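Subject: Re: [skudside-home] Small rack or back of the door?
From: Adwoa Appiah
To: skudside-home list
Date: Saturday, May 11, 2024

Hello all,

I am answering Zaria's message from this week, because I had the same question in February and I made some mistakes with it first. Her text is below, with my answers between.

Zaria wrote:
> We moved to the smaller flat and there is now one wardrobe
> for two people. It is full. I am thinking to buy one of
> those little white racks with a single rail and put it on
> top of the drawers. Is it worth it, or will it only become
> another place where things pile up?

In our home it became a pile for the first month, I must admit. Then we made a rule that only clothes for the next day go on the rail, and also the things we take when leaving the house. Everything else goes back to the wardrobe in the evening. With this rule it works well. Without a rule I would say save your money and use hooks on the door.

Please measure the top of the drawers before you order. Mine is 103 cm long and I thought this was plenty, but the depth is what matters. The feet of my rack go from front to back and I had to move it away from the wall so that the shoulders of the shirts did not rub on the paint.

> Also, how much weight can a thin rail take? My husband has
> heavy coats.

Not for coats. I tried one winter coat together with a wool cardigan and the bar was bending in the middle, so I took them off again. Coats should stay in the wardrobe or on a strong wall hook. Shirts, light trousers and scarves are fine. I keep no more than 10 hangers on mine.

> And which hangers? Mrs. Acheampong says only wooden ones,
> but they are so thick.

Mrs. Acheampong is right for jackets, but on a short rail the wooden ones take all the space. I use plastic hangers with small notches on the shoulders. The notches are useful for tops with thin straps and for wide necks, which otherwise slide down to one side. Mine came from the Saturday market on Berkel Street, 50 cents each, in whatever colour was in the box. The ones from the dry cleaner I gave back, they leave marks in the fabric.

One more thing that helped me is to use the end of the rail for something other than clothes. My headphones used to be under the cushions of the sofa every morning. With a little hook on the bar they have their own place, and they also stop the last hanger from slipping off the end.

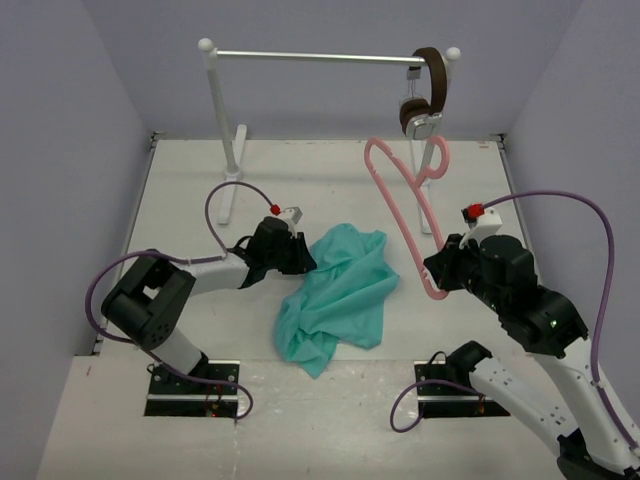 For T-shirts and other soft tops, I now lay the piece flat on the table before I hang it. I straighten the sleeves with my hand and put the hanger in from the bottom, not through the neck. If you push it through the neck, the collar becomes wide after some washings, and I have a green one which looks quite sad because of this. It takes a few seconds more for each piece. When I have a full basket I do all the flat work first and the hanging after, so I don't walk back and forth.

> Is it true that you fold your jumpers over the hanger?

Yes, but only the thick ones. Fold the jumper in half so the sleeves lie together, put the hook at the armpit, then bring the body over one side and the sleeves over the other. I learned it from an older message on this list, but I could not find it again in the archive. If somebody has saved it, please send it once more, the explanation there was better than mine.

Zaria, if you want to try before buying, you can borrow our second rack. It is 70 cm wide, a little shorter than the first one, and it has been behind the bedroom door since we moved the desk. One foot needs to be tightened but I have the key for it. I am at home most evenings after dinner.

Kind regards,
Adwoa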